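Progress report to the Loviter Sport Fund
Project: Open Fairway, golf broadcasting and youth program at the Sampaio course
Report date: 25 March 2026

Dear colleagues,

This report covers the second half of the grant period. I will follow the same order as in the application, so that you can compare it with the work plan.

1. Live coverage of the junior tournament

The autumn tournament was shown live on our channel for the first time. We had 129 junior players over both days of play, and the stream followed the last groups on the back nine. In the first report I wrote that we wanted to show all 18 holes. This was too ambitious. The signal between the clubhouse and the far side of the course is weak, and the cable under the road could not be used without a permit from the town. We have asked for the permit and we are still waiting.

For this reason we put our fixed camera positions at 14, where the green is next to the water, and at the last hole. The parents who wrote to us afterward were mostly satisfied with the picture. They were less satisfied with the sound. The wind on the first morning was strong and we did not have the correct covers for the microphones. The covers are now bought, from the small equipment line of the budget.

The graphics with the scores were made with Plornum. It is easy to learn, but the scores came to the screen late, sometimes when the player was already on the next tee. The reason was in our own work: the score was written on paper, then read by radio, then typed. In the spring the walking scorers will type it directly on a phone.

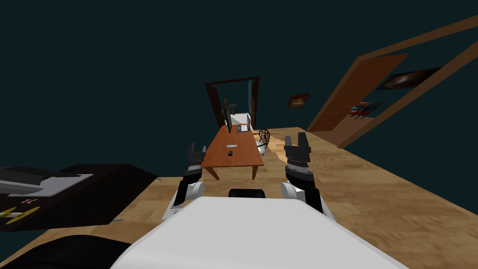 2. Commentary training

The work plan promised a training course for young commentators. The course took place in the winter, in the evenings, in the meeting room of the Sampaio clubhouse. The participants practiced with recordings of our own tournament, with the original sound removed. They learned how to speak about a putt without speaking over it, and when it is better to stay silent. This second thing was the most difficult for all of them.

Two of the participants will comment on the next stream together with our regular team. The others asked if they can continue, and I would like to offer them short interviews with the players after the round. This was not in the application, but it has no extra cost.

3. Television evenings

In the application we described evenings where families who do not play golf can watch a big tournament together on the large screen, with somebody who explains the rules. We held such evenings during the winter season. The attendance was uneven. When the tournament was played in a distant time zone, the broadcast finished very late and the families with small children left before the last holes. It is a pity, as the last holes are the best reason to come.

We now show a recorded round in the early evening and ask everyone not to look at the result before. It works better than I expected. Some of the children have since asked about lessons, and the club has given them free use of the practice green until the end of May.

4. Budget

Spending is within the plan, with one change. The rental of the transmission equipment from Tritach was more expensive than in their first offer, by 300 euros, for the reason that we needed it one day longer for testing. I covered the difference from the travel line, where we had money left. I believe this is permitted by the grant agreement, but please tell me if you need a formal request. The invoices are in the attached folder.

5. Delays and open points

The permit for the cable is the main open point. If it does not arrive before the spring tournament, we will repeat the autumn plan with the same camera positions, and the stream will still take place. The archive of old tournament films is also delayed. The tapes were kept in a damp cupboard and have to be cleaned before they can be copied. The work will take longer than I wrote in the plan, and I ask for your agreement to deliver the archive with the final report.

6. Next steps

The spring tournament is planned for May. Before it we will do one full technical test on the course, with sound and scores. I will send you the link to the stream when the schedule is confirmed, and you are welcome to visit us at the clubhouse during the play.

With kind regards,
The project coordinator, Open Fairway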